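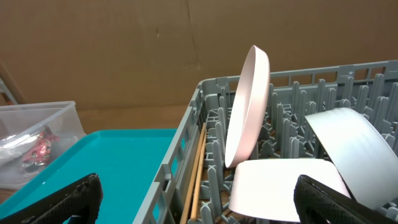
What has the club been doing with the money so far?

Mostly teaching a robot arm to clear up after dinner, plus buying the parts that let a second group of students work on it without waiting for the first group to finish.

Hello again from the Mugo robotics club! This is our spring report to the Andden fund, covering everything since our last letter. You asked us to keep it readable and to say where we're stuck as well as where we're happy, so I've tried to do both. I'm the club adviser, I teach physics the rest of the day, and I'm writing this in April with the shop vac running next door, so please forgive any sentence that wanders off.

A quick reminder of the plan. The grant was 1299 dollars, for one school-year project picked by the students. They picked dishes. (I voted for sorting batteries and lost badly.) The project name is Cedov, which one of the freshmen made up and which I'm told doesn't stand for anything. The goal is for the arm to take plates and small items from a table and put them where they belong, with students writing the programs and collecting all the practice runs themselves.

Where the money went

The biggest piece, 600 dollars, went to a used laptop with a decent graphics card, so we can train on our own machine now and don't have to beg for time in the computer lab. After that came spare finger pads, a better clamp for the arm, a powered USB hub and a box of cables that I swear was full a month ago. The tabletop things were cheap and mostly came out of kitchens and the discount store: a dish rack, trays, a clear plastic bin, some plates, chopsticks. The cardboard backdrop was free. It was a student idea and a really good one, as the camera on the wrist used to see kids walking past in bright sweatshirts and the program would get thoroughly confused. We still have a little money left, which I'd like to hold for replacement pads in the fall.

What the students have learned to do

We meet after school until 5:30, and there are 10 regulars now. When we started, exactly one of them had written any code outside of a class. By winter they'd all had a turn driving the arm by hand, recording a run, naming the files properly (this took longer than the driving) and throwing out the bad runs. They're strict about bad runs! I've watched them argue for a whole snack break over whether a plate that leaned at the end should count.

They split themselves into 3 crews. One handles the plates and the rack, one handles the trash and the bin, and one looks after the software and the records. They rotate every few weeks, and the handover notes have gotten a lot better since the time a crew left a note that just said "it does the thing again." We never did find out which thing.
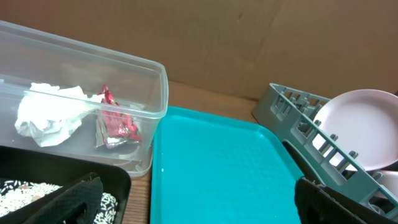
The Cedov table: clear bin with a tissue and wrapper, turquoise tray, and plates in the rack.

The trash crew has had the smoother spring. Picking up crumpled things is forgiving. If the fingers close a bit off center, they usually come away with something anyway, and the wide opening on the bin helps on the other end. Shiny wrappers gave us trouble for a while when the overhead lights caught them, so the crew recorded extra runs with the blinds open and shut, and that helped a good deal.

Plates are harder. A plate has to come in on edge and line up with the prongs, and if the angle is off it rides up on top of them and sits there looking pleased with itself. The crew's best idea so far has been to slow the arm way down for the last inch or so and let the prongs guide the plate in. It's slow to watch, but they get far fewer misses that way. Chopsticks we've put aside for the moment. They roll, they're skinny, and the crew has asked for one more month before they have to talk about them.

Where we're stuck

Two things, mainly. First, the program does well when the rack is where it was in practice and a lot worse once somebody slides it over. The students know why (not enough variety in the runs) and they've started moving everything around between recordings, but it means a good chunk of our early runs are less useful than we hoped. That's partly on me — I told them to keep the table neat.

Second, wear on the finger pads. We're going through them faster than I budgeted for, and the students think we're gripping the plates too hard. They're trying a gentler setting now.

What's next

We'll be showing Cedov at the Nondent student fair in May, in the beginners' division, with a table-clearing run the students will narrate themselves. Two of the older ones are building a poster about the lighting problem. Over the summer the arm stays in my storage room and the laptop goes home with me, and we'd love to have you stop by before then, any meeting you like. Come around 4:00, after the snacks are gone and before they start packing up.

Receipts are in the folder we shared with you last time, and I'll add the ones for the cables once I find them.

Mugo Robotics Club | Report to the Andden fund | Contact: club adviser, main office | Back to top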